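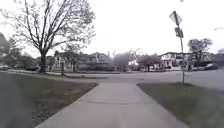 Figure 3. Sidewalk meeting the roadway at a flush edge, Tandthorpe route.

Alipour, Dundura Field Robotics Group
August

4.2 Sidewalk following without a map

We tested the Tuson path follower on residential sidewalks in Tandthorpe. The policy receives one forward camera image and outputs a steering rate; speed is held constant. No map or GPS fix is used. We ran 200 trials, split between straight segments and approaches to a street. A trial counts as a success if the robot stays on the concrete and, on approaches, stops before the asphalt.
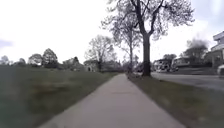 Straight segments with grass on both sides gave the fewest errors. The border between concrete and lawn held the heading estimate steady even when the near grass was blurred by motion. On approaches the baseline stopped correctly in 63 percent of trials and our policy in 71 percent. Most remaining failures were late stops at flush edges, where there is no raised curb and the change in surface tone is the main cue. Expansion joints caused a few early stops, all under overcast skies.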